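Callance Wipe-Clean Table Cover, White
Item 2291
By Drodik Home

If you have ever spent a Saturday morning scrubbing dried pancake batter out of a cloth tablecloth, you already know why we carry this one. The Callance is a heavy wipe-clean cover in plain bright white, with a soft felt backing that keeps it from sliding when somebody small leans on it. We've sold it for years, and it's still the cover we reach for at our own house when the cousins come over and there are popsicles involved!

The white is a true white, with no pattern and no shine to speak of, so it goes with whatever dishes you happen to own (ours are a jumble of hand-me-downs and yard sale finds, and they all look just fine on it). The edges are turned under and stitched, and the corners are rounded a little so they don't poke out at hip height, something my sister Abreu-born and bred would call a blessing in a narrow kitchen.
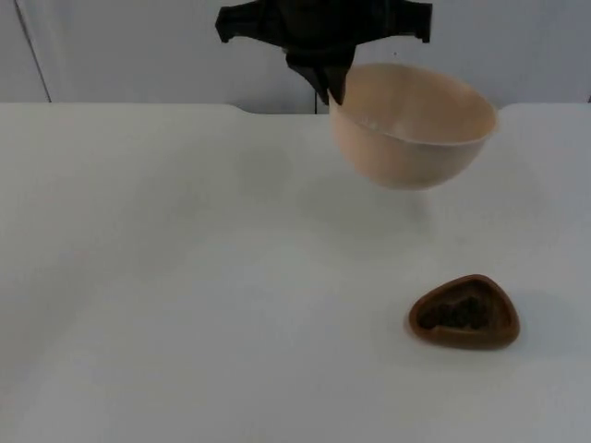 Peach plastic bowl over a white tabletop. Bowl not included.

Cleaning is easy. Use a damp cloth and a drop of dish soap, then dry it with a towel. Tomato sauce and berry juice will come up nicely if you get to them the same day, but please don't use bleach or a scouring pad -- they dull the finish, and there's no getting it back. Hot pans need a trivet. Store it rolled, never folded, and if it does pick up a crease, lay it flat in a warm room overnight.

Sizes: the small fits a card table, and the large seats up to 2 leaves' worth of extra guests on our Trumard dining table (item 2911). If your table is an odd shape, order the large and trim it with sharp scissors from the felt side. You'll lose the stitched edge where you cut, but it won't fray.

Marichka Sirko answers our customer mail, and she is very patient about measurements, so do write to her before you order if you're at all unsure. She'll gladly mail you a swatch too. Orders in by noon on Wednesday go out the same week.

Returns are welcome on uncut covers. The large is back in stock in May.

You may also like: Trumard Dining Table, Callance Placemats (set of 2)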